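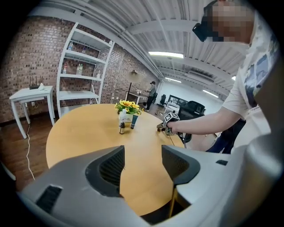
The Kedden hand-held gripper at a round table, with a headset and controller in use alongside.

Kedden Hand-Held Gripper – good practice notes from the bench

I look after the Kedden at Netora, and most of the emails I get aren't about what it can do, they're about how to run a room full of people using it without anybody getting bumped. So I've put our house rules on the product page, where you'll see them before you order (and hopefully before you start waving it about!).

Start with the table. I like a round one because you can come at it from any side and there's no corner to catch your hip on. Keep the objects few and ordinary – a little pot of sunflowers and a couple of small bottles will give you plenty to do. Caps stay on, always. We had a long argument about whether real liquids are allowed and Rosalba Piras won it: sealed bottles only, and nothing you'd mind mopping up.

Now, headsets. Anyone wearing one counts as not being able to see you, even if they swear they can. Our rule is 60 cm of clear space on every side before the headset goes on, and rolling chairs get pushed out of that space first. Say out loud when you're stepping in. It feels silly for the first morning and then you stop noticing.

Only one gripper over the table at a time. If somebody is reaching in with a controller, the person on the gripper waits with the fingers open and still. Arash Shojaei calls this the kettle rule and I've never got him to explain why.

Cables go along the wall or under a cover, never across the bit of floor you walk on. That includes the thin ones for the router, which are easily the worst for catching a toe. Please check them again after lunch, things wander.

Looking after the gripper itself is easy enough. The finger pads want a wipe with a dry cloth at the end of the day, and don't use anything with solvent in it. Keep the vent slot in the housing clear – no tape, no stickers, and don't wrap your hand over it when you're tired. I log the open-and-close cycles and swap the pads at 3,000, though Pouran Shirazi over at Brillutton goes by feel and hers look fine to me.

Sessions: we stop every 60 minutes for a proper break, headset off and gripper down. If your wrist aches before that, stop before that.

What's in the box: one gripper, 2 spare finger pads, a dry cloth and a printed copy of these rules to stick on the wall. The order code is 501. Spare pads are sold in pairs.

If your own site rules are stricter than mine, follow yours. And if you've got a better way of dealing with cables, do write to me, I'd love to hear it!

Blandine Bailly, Netora
Page last updated October 9, 2023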